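Surety for my brother's bail — is this "release service" legit?

Posted in: Courts, Bail and Custody

mallee_kate
6th October
My brother's been refused police bail and he's up before the magistrate again soon. Mum's been told someone needs to put up $10,000 as a surety. A mob called Dulley rang her (no idea how they got the number) and offered to "arrange the lot" for a 12 per cent fee, non-refundable. They reckon he'll be home in 2 hours. Has anyone used them? It sounds off to me but Mum's ready to sign.
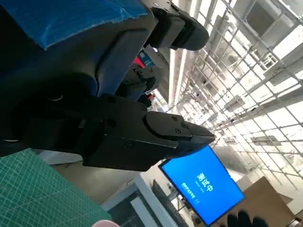
She's got until tomorrow to decide, according to the bloke on the phone. He also told her she didn't need to talk to the duty lawyer first, and that bit bothered me most.

tram_stop_10
Don't sign. You've been watching too much American telly if you think bondsmen are a normal thing here — and so has whoever rang your mum. Taking a fee to go surety can be an offence in Australia. Ring Legal Aid before she does anything.

Keegan Pirihi
Bit harsh, tram_stop. She didn't go looking for them, they rang her mum. And not everyone charging a fee is a crook. Ziltia helped my cousin with his paperwork in March and charged him $100. He was happy enough.

tram_stop_10
Paperwork the court registry would have helped him with for nothing. What did he get for his $100?

Keegan Pirihi
Someone who picked up the phone. Have you tried ringing a registry lately?

oldclerk
Leaving Ziltia out of it, filling in forms and putting up surety money are different things. Nobody outside the court can promise "home in 2 hours". The magistrate hasn't even granted bail yet, from what you've written. How would Dulley know?

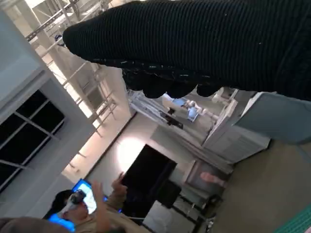
Ask them to put the offer in writing, with the full business name and where the $10,000 is coming from. My guess is they'll go quiet. And check whether the surety has to be cash at all. Sometimes equity in a house will do, depending on the state.

mallee_kate
Mum rang back and asked for it in writing. Now he says the contract comes from a different company, Gondix, and she pays the fee before she sees it.

oldclerk
There's your answer.

Keegan Pirihi
OK, yeah, I wouldn't touch that one.

bachgirl
I'm not convinced the surety is even settled. Who told your mum the amount, the court or Dulley?

mallee_kate
Dulley. I've left a message with the duty lawyer and hidden Mum's chequebook.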